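Forum Haushalt & Wohnen > Kinderzimmer > Reinigung

Stofftiere und Stoffobst waschen, ohne dass hinterher alles klumpt?

Rübenkönigin
Beiträge: 80

Guten Abend in die Runde,

unsere Kleine hat zum Geburtstag einen ganzen Marktstand aus Plüschgemüse bekommen, von Vitine, also vermutlich nicht das Billigste. Seitdem wird bei uns täglich gekocht. Leider wird auch täglich probiert, und zwar von allen Beteiligten einschließlich Hund. Die Möhre hat inzwischen eine Farbe, die in der Natur nur nach längerem Regen vorkommt.

Auf dem Etikett steht »nur Oberfläche reinigen«. Das habe ich mit einem feuchten Lappen gemacht, danach war der Dreck gleichmäßiger verteilt. Meine Schwiegermutter sagt 60 Grad und fertig. Meine Schwiegermutter hat allerdings auch meinen Wollpullover auf dem Gewissen, der jetzt einem Teddy passt.

Also: Maschine oder nicht? Und wenn ja, wie kriege ich die Füllung wieder trocken und halbwegs in Form? Der Korb dazu hat ein Stofffutter, das müsste eigentlich auch mal dran glauben. Trockner ist vorhanden (Udorance, Kondens, älter als die Ehe).

Danke im Voraus.

knopfloch
Beiträge: 1.618

Maschine geht fast immer, wenn du es nicht wie Bettwäsche behandelst. Ich nähe und flicke seit Jahren für einen Kindergarten und habe in der Zeit genau eine Aubergine verloren.

Zuerst fühlen, was drin ist. Polyesterwatte ist unproblematisch. Bei Granulat wird es heikel, bei Holzwolle, Spieluhr oder Quietsche ist die Maschine gestrichen. Dann alle Nähte abgehen und offene Stellen vorher zunähen, sonst wäschst du anschließend das Flusensieb.

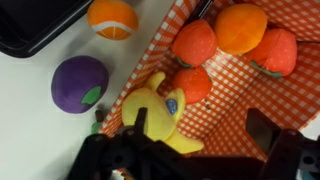 Banane aus Plüsch, Korb mit Karofutter.

Bei solchen Stücken stecke ich jedes einzeln in ein Wäschenetz, notfalls in einen zugeknoteten Kissenbezug. 30 Grad, Feinwäsche, flüssiges Waschmittel, wenig davon. Kein Weichspüler, der macht Plüsch erst schmierig und dann strähnig. Schleudern mit niedriger Drehzahl, ein zusammengelegtes Handtuch mit in die Trommel, damit es nicht so poltert.

Aufgenähte Schildchen prüfe ich vorher mit einem weißen Lappen: nass machen, draufdrücken, eine Minute warten. Ist der Lappen danach bunt, gibt es Handwäsche. Dasselbe gilt für rot-weißes Karo beim Futter, das wird bei schlechter Laune rosa-weiß. Futter nach Möglichkeit ausknöpfen und allein waschen, mit Farbfangtuch. Ist es fest vernäht, hilft Polsterschaum und eine weiche Bürste.

Zum Trocknen: Handtuch drum, ausdrücken, nicht wringen. Danach die Füllung von außen auseinanderzupfen, solange sie noch feucht ist. Das ist der Schritt, den alle auslassen und über den sie sich dann im Forum beschweren. Auf ein Gitter legen, alle paar Stunden wenden. Dicke Sachen wie Kürbis brauchen gern zwei Tage. Den Trockner würde ich bei unbekanntem Plüsch weglassen, die Flor-Enden verschmelzen schneller, als man zur Tür kommt.

Waschbär_Süd
Beiträge: 3

60 grad, kochwäsche, was das nicht aushält hat im kinderzimmer nix verloren. bei uns überlebt seit mai alles ausser der zitrone. die war aber vorher schon komisch

Tante_Emulsion
Beiträge: 983

Den Vorredner bitte überlesen, jedenfalls wenn der Marktstand noch einen Winter durchhalten soll. Knopfloch hat das Wesentliche gesagt, ich ergänze nur zwei Dinge.

Erstens Kälte. Gegen Milben kann man Plüsch in der Tüte ins Gefrierfach legen, ein paar Tage, anschließend ausschütteln oder waschen, damit auch die Reste rauskommen. Flecken gehen davon nicht weg, auch wenn in jedem zweiten Ratgeber etwas anderes steht. Und beschriftet die Tüte. Mein Mann wollte einmal einen Plüschblumenkohl auftauen.
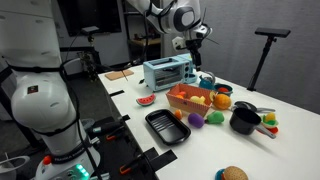
Zweitens sortieren, bevor irgendetwas nass wird. Plüsch auf einen Haufen, Hartplastik auf den nächsten, Holz auf den dritten. Dafür braucht man mehr Platz, als man denkt, und ein Teppich ist der falsche Ort. Ein heller Tisch wie der weiße da mit dem Spielküchenkram ist ideal, darauf sieht man Krümel und lose Fäden sofort. Hartplastik ohne Elektronik und Aufkleber kommt ins Spülbecken, warmes Wasser, Tropfen Spüli, alte Zahnbürste für die Rillen. Holz nur feucht abwischen und gleich abtrocknen, sonst quillt es.

Gegen den Geruch von eingetrockneter Milch nehme ich Natron: trocken auf den Plüsch, über Nacht liegen lassen, absaugen mit einem Nylonstrumpf über dem Rohr. Ich hatte mal das Spezialpulver von Kernlow, die Dose mit 200 Gramm. Roch nach Freibad und konnte auch nicht mehr.

Rübenkönigin
Beiträge: 81

Kurze Rückmeldung. Möhre, Tomate und Lauch waren bei 30 Grad im Netz und liegen jetzt gezupft auf dem Gitter. Die Möhre ist wieder orange, ich hatte das schon vergessen. Das Futter habe ich mit dem Lappen getestet, es färbt, also Handwäsche am Wochenende. Die Schwiegermutter ist informiert und hält das alles für übertrieben.

Der Lauch ist in der Mitte etwas dünn geworden. Kann man da Watte nachfüllen, ohne die ganze Naht aufzumachen?

knopfloch
Beiträge: 1.619

Kann man. Zwei Zentimeter Naht reichen, Watte in kleinen Flocken mit einem Essstäbchen reinschieben, mit Matratzenstich schließen. Aber erst, wenn er innen ganz trocken ist.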